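Mondal long table, pink — 2 months in

Posted Wednesday, December 22, 2021
Reviewed by Radwa Zerouali

Quick one, typing this between wrapping presents. I've had the Mondal since November and three people have asked me if it's any good, so. Short answer yes, with a couple of gripes. Long answer below.

Wanted a long table for sewing and cutting. Not a dining table. Not a desk. Something I could lay a full pair of curtains on without half of it sliding onto the floor. And I wanted a color, I am done with gray. Pale pink or nothing.
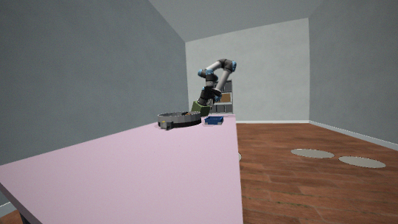
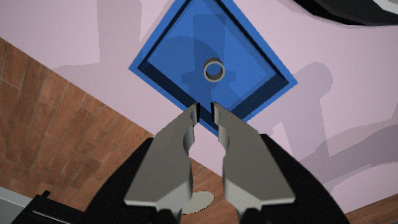

A long pale pink top, and a blue tray on pale pink.

Delivery first. Bisstead did the drop off, two boxes, one of them much heavier than the website lets on. Driver was nice, would not go past the front door. If you live upstairs get a friend. I got Dilruba Hettiarachchi from next door and we still had to stop twice on the landing.

Assembly. Instructions are one sheet folded up small, pictures only, and step four is drawn backwards. I'm sure of it. We put the cross bar on the way it shows and the legs would not line up, flipped it, fine. Bag of 31 screws and we had one left over. Have looked all over the underside and cannot find where it goes. Table hasn't fallen down. Took us most of an afternoon incl. tea.

The top is the good part. Flat, no bow in the middle that I can find. Pins don't roll. Rotary cutter on a mat, no problem. Rotary cutter off the mat by accident — small scratch, you can see it if the light's low. My fault. Pencil comes off with a damp cloth, tailors chalk comes off dry. Blue marker pen did not come off at first, took three goes with dish soap and there's still a ghost of it if you know where to look. Haven't tried anything stronger, don't want to dull the finish.

Color. Online it looked close to salmon on my phone. In my room it's much paler than that, almost nothing on a sunny morning, pinker at night with the lamp on. I like it better this way but if you want PINK pink, order the sample chip first. They'll mail you one free, it took over 2 weeks to come.

Wobble. Some. Long ways none at all, side to side a bit when the sewing machine is at full speed. I tightened everything again after a week and that helped alot. Felt pads on the feet helped too. They don't come with the table, which at this price is cheap of them.

Height is fixed. This is my real gripe. Great for standing to cut, slightly too high to sit and sew with a normal chair. I use a cushion. The Rornelard one has adjustable legs but the top comes in two pieces with a join down the middle and fabric catches on it, I tried it in the store and it snagged my sleeve. The Plarari is nicer than both and I can't afford it.

Edge is a bit sharp underneath. Caught my knuckle moving it. Ran some sandpaper along the bit where I sit.

Paid 126 in the fall sale, think it's gone back up now. At full price I'd have to think about it. At sale price just get it.

Customer service, since somebody asked — emailed about the extra screw, got a reply next day saying it's a spare. Would of been nice to print that on the sheet.

Four stars. One off for the height and the backwards drawing. Will update if the scratch gets worse or a leg drops off. Radwa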